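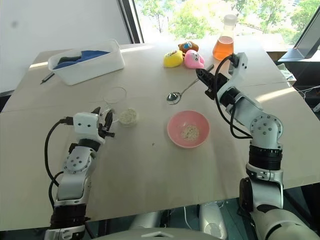

Measuring dry goods by the spoonful

Mar 26, 2019

Filed under: Inside

The pantry series has covered shelving and jar sizes so far. This entry is on portioning: getting a small amount of dry grain from one open vessel to another with a spoon, and keeping it off the table.

My test material is always rice or rolled oats. Both are cheap, both show up badly on a pale tabletop, and both behave differently enough to be worth comparing. Rice flows. It settles level when the bowl is tapped and slides off a spoon at a fairly shallow tilt. Oats catch on each other, hold a heap, and then let go all at once. If a spoon and bowl work well with oats they will usually work with rice. The reverse does not hold.

The bowl

A plastic mixing bowl with a rounded floor is better for this than anything with a flat bottom. The grain collects in the middle as the level drops, and the spoon can follow the curve to pick up the last of it. In a flat-bottomed container the last portion spreads into the corner where the wall meets the base, and a round spoon cannot reach into that corner.

Color matters more than I expected. I had been using a white bowl and misjudging what was left in it. In pink the remaining grain is easy to see from a standing position. Any mid-tone color would do the same job.

Weight is the weak point of plastic. A light bowl with a small amount in it will move when the spoon presses on the wall. Either hold the rim with the free hand or put a damp cloth under the bowl. I hold the rim.

The dish

For the receiving end I prefer something small, round and clear. Clear walls let you read the level from the side without lifting the dish. The drawback is that a clear dish has a rim you cannot see well in strong light, and the table I use is next to a window. In the morning the back of it is in full sun. I keep the work toward the front, out of the bright strip, and the problem mostly goes away.

A low dish is easier to fill than a tall one. With a tall jar the spoon handle hits the lip before the bowl of the spoon is inside, and you end up dropping the grain from above. Dropped rice bounces.

The spoon

Ordinary stainless steel, long handle. I tried 4 from the drawer and kept 2. The rejected ones had deep bowls with a pronounced point, which poured in a narrow stream but left grain behind in the heel. The ones I kept are oval and fairly shallow.

A polished surface releases oats better than a brushed one. Humidity affects this too. In June last year, in the flat at Ellovcombe, oats stuck to everything regardless of finish.

Procedure

Set the dish within a hand's width of the bowl. Most spills happen in the gap between the two, and a shorter gap is the simplest fix.

Enter the grain at the near side of the heap and push away from yourself, keeping the spoon low. Lift straight up. Pause over the bowl until loose grains stop falling. Move across at constant height, lower the tip until it is just inside the rim of the dish, and rotate the handle. Do not tip by raising the wrist. Raising the wrist moves the tip forward, and the grain lands on the far side of the rim.

Between spoonfuls, put the spoon down on the table with the bowl facing up. Resting it across the dish is asking for trouble.

Results

I ran this with rice, starting from 293 grams in the bowl, and cleared it in 17 spoonfuls into a larger clear dish. The last two were partial. Oats were slower, and I stopped weighing them after the scale display started flickering (battery).

Spillage with rice was a few grains, nearly all from the first spoonfuls, when the bowl was fullest and I was overloading. A level spoon is quicker overall than a heaped one once you include the time spent picking up.

Cleanup

The table here is pale boards with seams between them, and single grains find the seams. Brush along the seam, not across it. A stiff card works for anything that has lodged. I would not use a damp cloth until the dry grain is gone, as wet rice starch dries to a film on a matte surface and has to be wiped twice.

Next entry is on lids. I have a Brornent clip-top and an Essien screw-top to compare, and the Essien already has a thread problem.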